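Brundano Home Notes
Chores: which ones can you hand to a machine yet?

November 29, 2020

Readers keep asking me whether it is worth waiting for a robot before they buy another mop. My short answer is no, buy the mop. The longer answer depends on the chore, so I have gone through the house and the workshop and put down what I know, with the tips I would give either way.

Floors

Robot vacuums are the one household machine of this sort I would spend my own money on. Mine runs in the hall and kitchen and does a fair job on crumbs and dust. It does a poor job on corners, stair treads and anything under the radiator.

Before you run one:
Pick up charging cables, shoelaces and the fringe of any rug. Fold the fringe under and hold it with a strip of carpet tape.
Put chairs up on the table. The machine spends half its battery going around chair legs.
Empty the bin every run. A full bin spreads hair back over the floor.
Cut hair off the brush roll with a seam ripper. Slide it along the groove, away from the bristles.

You still need a broom for the edges. Sweep them toward the middle first and let the machine collect the pile.

Wood floors want a nearly dry mop. If the mop leaves drops behind it, wring it again. The mopping attachments I have tried drag a damp cloth around and are fine for light dust, but they won't lift a dried spill. Put a wet rag on the spill for five minutes and wipe it up by hand.

Dishes

The dishwasher is a robot in my book, and a good one. What no machine in my kitchen will do is load it. Viera Rusnák wrote to ask about arms that clear the table. I have seen short films of them, one plate at a time, with somebody setting the plate down just so beforehand. I would not give one my grandmother's cups.

Scrape, don't rinse. Face the dirty side toward the spray. Keep wooden spoons, good knives and cast iron out. Clean the filter when you clean the oven, and if you never clean the oven, clean the filter anyway. Cloudy glasses usually mean hard water, and a cup of white vinegar standing on the top rack through a hot cycle will clear most of it.

Laundry

Washing and drying were handed over long ago. Folding was not. A shirt is hard for a machine because it has no fixed shape until somebody gives it one, and a fitted sheet is hard for me too.

What helps is folding less. Hang shirts straight from the washer on the hangers they will live on. Give socks all one color per person. Towels can be rolled, which takes half the time and looks fine on an open shelf.

Windows and skylights

There are window robots that cling to the glass with suction. Otakar Kolář has one and likes it for big flat panes. It needs a safety line, and it leaves a rim around the edge that he wipes off with a cloth. On small panes it is more trouble than it saves.

For a skylight, I use a microfiber pad on an extension pole, barely wet, and a second dry pad right after. Wipe the wooden frame too, particularly the lower rail where condensation sits. If the finish there has turned gray or flaky, sand it lightly with the grain and put on two thin coats of a clear interior finish in June or whenever you can leave the window open a while.

Dusting and moving things

I expected dusting to be easy for machines, and I was wrong. Running a cloth over a bare shelf is simple enough. The trouble is what stands on the shelf. Each object has to be picked up, kept upright, put somewhere safe and put back, and each one wants a different grip.

Tall, narrow things are the worst of it. A carved figure on a small base will go over if whatever it stands on is bumped or tilted. A person feels that start to happen and slows down. A two-fingered hand squeezing the sides of a box doesn't feel much about the thing on top of it.
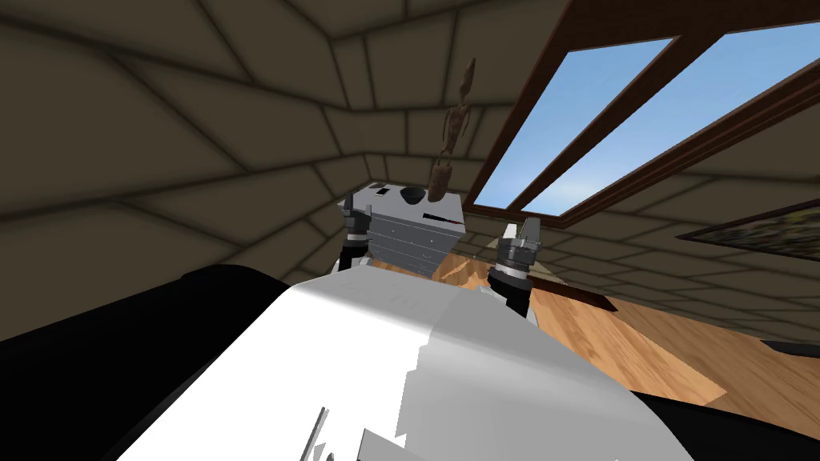 My rule at home is one thing at a time. Take the figure off first, put it on a folded towel, then move the box. It feels slow, but I broke a clay heron by carrying it on its own stand, and gluing it took me an evening. Hold the carving by its thickest part and keep your other hand under the base.

For rough carved wood, skip the cloth, which snags and leaves lint. Use a soft, dry paintbrush about an inch wide and work from the top down. No spray polish. It gathers in the cuts and goes sticky.

Much of the practice for robot hands is done on a computer, in made-up rooms, where a dropped ornament costs nothing. I think that is sensible. It also means a good result there is some distance from a good result on your shelf, where the dust is real and the shelf may not be level.

The workshop

Eduard Koubek worked 23 years at Paulík, a small shop that makes hinges and brackets, and he says the arm they put in was very good at one job. It took blanks out of a tray and fed the press. The tray had to be in the same place every time. When they changed the bracket, somebody had to set the whole thing up again, and for short runs they went back to doing it by hand.

I take a tip from that for the home bench. Give every tool and every box of screws a fixed place and mark it. Trace around the pliers with a marker. Keep the screws you use most at elbow height. It won't get you a robot, but you will stop hunting for the tape measure.

Sweep before you vacuum in a shop, too. Curled metal shavings wreck a hose. Pick them up with a magnet inside a plastic bag, then turn the bag inside out over the trash and pull the magnet away.

What I would buy now

A plain robot vacuum if your floors are mostly open. A dishwasher if you have the room. An extension pole with washable pads -- the one I use is a Kudel, and the lock on it has held up. I would leave the window robot alone unless you have a lot of glass, and I would wait on anything with arms.

Next time: getting candle wax out of a tablecloth, and Wanda Alcantara's way of storing onions.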